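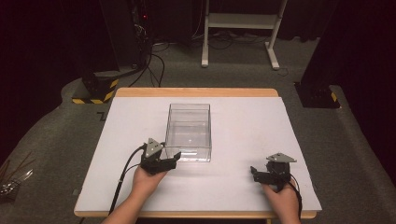
About our open days

Follside is a small robotics workshop with one big white table in the middle of it, and on the last Thursday of most months we open the doors and let people have a go. We started in a borrowed room with 17 visitors and a kettle. Since then 2286 people have come through, from primary classes to retired toolmakers, and we still get a kick out of every visit!

What you'll try

The table session is everyone's favourite. You take a gripper in each hand and handle a clear plastic box using only the black fingers at the ends. It sounds easy. Then you notice how much your own fingertips normally tell you, and how hard a see-through wall is to judge by eye — most people slow right down and go very quiet. After that we talk about how a person's movements can help a robot learn the same job, and why clear things are such a headache for cameras.

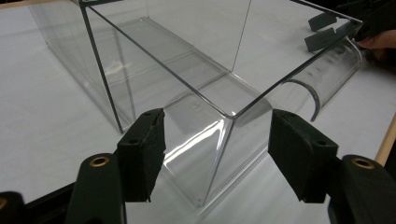

Lining up on the corner of the box, with a gripper in each hand.

Hadi Kassab leads the sessions and will happily answer questions well past closing (bring the odd ones, he loves those). Jestine, our school programme, runs on the same mornings for groups of up to 30 pupils. Darwish is the evening version for adults, starting at 6.30pm, with a longer go at the table and more about the software.

Who we are

We spend the rest of the month on Brusar, our long-running project on handling see-through and shiny objects. Visitors have shaped it more than we expected — a pupil once asked why we always went for the corner first, and we spent the whole of August trying other ways.

Coming along

Open days are free and you don't need to know anything about robots. The workshop is 300 metres from the bus station, all on the level. Please keep to the walkways, as there are cables on the floor beyond the table. Book through the visits page, and let us know if you'd like to do the table session sitting down.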